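Skekside Household Encyclopedia
Search this site Enter a word or phrase Go
Last revised in December, by Horacio Figueroa

Bamboo bed mat

A bamboo bed mat, also called a summer mat or sleeping mat, is a flat covering of bamboo laid over a mattress or a bare bed base and slept on in warm weather. It takes the place of the bottom sheet, although a good many households like to keep a thin cotton sheet over it, particularly for children and for anyone who finds the surface a little firm at first.

Construction

The bamboo is split lengthwise, scraped smooth and cut into narrow slats or strips, which are then woven or strung together. Colours run from pale tan through honey to a deep brown, depending on the part of the stem used and on whether the strips have been steamed, and makers are fond of setting light and dark together in stripes. The raw edge is nearly always covered with a border, which keeps the ends of the slats from catching on bedding or on the sleeper's clothes. The Giso pattern, long a favourite in the Skekside shops, has 99 slats to the single mat, and the larger Halonen takes more than 300.
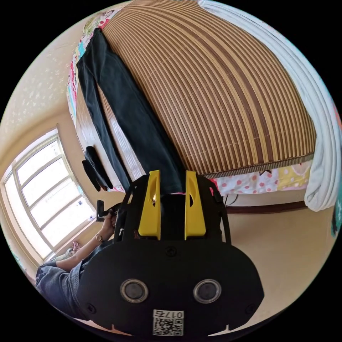
Use in the bedroom

Bamboo carries warmth away from the skin and lets air pass beneath the body, so the mat feels pleasantly cool when one first lies down (a small joy at the end of a sticky July day!). A light blanket is usually kept within reach for the early hours. By day the mat makes a handy, firm surface for folding clothes, and trousers in particular lie nicely flat on it while the creases are smoothed out by hand.

Care and storage

The mat is wiped along the grain with a well-wrung cloth and left to dry in the shade, as strong sun makes the slats brittle. New mats are often wiped with warm water before their first night. When autumn comes it is rolled with the smooth side outwards, tied loosely and stood somewhere airy. Rolling is kinder than folding, unless the mat has been made with cloth hinges, as the Tremen has, in which case it folds into 4 and slips quite happily under the bed.

See also: Blanket; Bolster; Rush matting

Contact the editors | Copyright Skekside Household Encyclopedia | Back to top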